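Search this site Enter keywords Go

Shared Robot Workspace Rules: Frequently Asked Questions

Who must follow these rules?
All staff, students and visitors who operate the two-arm tables at Droveck. The current version took effect on June 8, 2019.

Who may start the arms?
Only persons who have completed the Sturik safety course. Certificates are renewed every January.

May I reach between the arms to move an object?
No. Both arms must be stopped and the operator must confirm the stop aloud before any hand enters the work area.

May breakable items be used?
Yes, provided the item is listed on the task sheet. Ceramic items must be checked for cracks before each session, and broken pieces reported to Heidrun Egger.

How are shelves and fixtures identified?
Each fixture carries a printed label. Labels may not be covered or removed. The wording on the label must match the entry in the log.
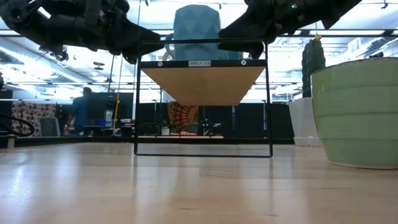 Two arms and a teal mug at the fixture labeled "SHELF 1/4."

May other people remain in the office during a session?
Yes, away from the table. Persons who are not taking part do not need to sign the log.

How long are session logs kept?
Logs are kept for 12 months. Requests for copies should be sent to Remo Frei, who replies within six working days.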